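Thread on stabilizers in frozen desserts, mostly sorbet, from notes I keep for the Hancombe test kitchen.

Guar gum hydrates cold. Locust bean gum needs heat, so a cold-process sorbet base made with it alone will come out thin and icy no matter how long it sits in the fridge.

Our standard fruit base: 3000 g total, sugar and dextrose dry-blended with the gum before any liquid goes in. Blending dry keeps the gum from clumping. Fish-eyes do not dissolve later, so strain them out and accept the loss.

Dalia Slaoui ran the same lemon base with two gum blends, Flositex and Kuladis. Flositex gave a cleaner melt. Kuladis held its shape longer on the plate but had a slight chew she didn't like. I didn't mind it.

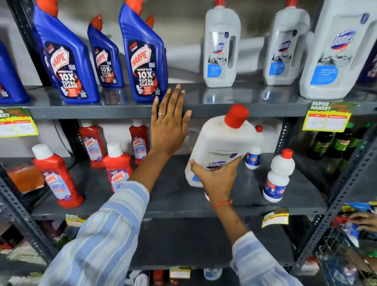
Can I swap guar gum for xanthan gram for gram in a sorbet?

Start with half the weight. Xanthan thickens more at low doses, and too much of it turns slimy on the tongue, worst of all in melon and pear.

Acid matters too. Add lemon juice after the gum has hydrated. Same for passion fruit.

Aging: dairy bases get 14 hours in the fridge here. Fruit bases get less, and the berry ones go straight to the machine once cold.

Reda Mansour asked about inulin. It adds body and a little sweetness, but it won't replace the gum. Count it as solids when you balance the recipe.

Labels: list each gum by its own name. "Vegetable gum" tells a reader with a guar sensitivity nothing.

Coconut base is next, in April. The fat keeps separating at the top of the tub and I have two emulsifiers left to try.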